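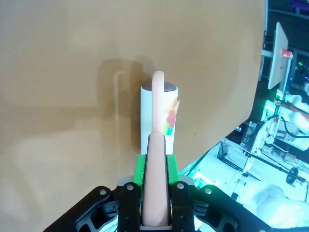

On Moving a Household Library

Last July I moved from the upper floor of a house in Demton to a smaller apartment in Herkent. The distance is modest, but the collection is not. I own 236 bound volumes that I consider permanent, together with a shifting number of paperbacks, and the question of how they should travel occupied me for longer than the lease negotiations did. I set down my procedure below in case it is of use to other readers in a similar position.

Selecting the Cartons

The moving company supplied its standard carton, which is suited to bedding and lampshades. Books require a smaller box. I declined the standard size and purchased 40 small cartons from the Csizmadia stationery warehouse, which sells them flat in bundles and will deliver on a Wednesday if the order is placed before noon. A small carton filled with hardcover books should weigh no more than one adult can carry down a flight of stairs without stopping. I rejected two cartons for crushed corners and returned them without difficulty.

I did not use secondhand boxes from the grocery store. They carry odors, and paper takes up odors readily.

Order of Packing

Volumes were packed in shelf order, beginning at the upper left of each case. I had considered sorting by size, as many guides recommend, and I accept that it makes better use of the space. It also destroys the arrangement of the library, which in my case took six years to settle. Gaps were filled with plain newsprint.

Hardcover books were placed upright, as they would stand on a shelf, with the spines against the wall of the carton. Oversized atlases and art books were laid flat at the bottom. Paperbacks may be packed either way. No book was placed with its spine facing upward and its page edges down, a position that pulls the text block away from the binding.

Each carton received a case letter and a number on two sides and on the top. I kept the same list in a notebook, which traveled with me.

Items Kept Apart

A set of county histories inherited from my grandmother was wrapped volume by volume in tissue and carried in my own vehicle. The third volume has a weak front hinge, and I tied it with flat cotton tape. Rubber bands should not be used for this purpose. They mark the cloth, and with age they adhere to it.

Cookbooks were also kept apart, as I expected to need them on the first evening. I did not need them. The gas had not been connected.

Shelving in the New Apartment

The apartment came with a single built-in case in the hall. I added three freestanding units of the Anex pattern, each fixed to the wall at the top. The living room faces south, and direct sun will fade a red or purple spine within a season or two, so the units stand on the opposite side from the window and the linen curtains are drawn in the early afternoon.

Shelves were left empty for two days after assembly to allow the smell of the finish to clear. The volumes were then returned in their original order, working from the notebook. Carton C4 was missing until the following weekend, when it was found beneath the winter coats.

Matters Outstanding

The paperbacks remain in their cartons in the bedroom. I estimate that 50 of them will be given to the Herkent branch library, which accepts donations at the side entrance on weekday mornings. The detective novels will stay. I have yet to decide about the travel guides, several of which describe railway lines that have since closed.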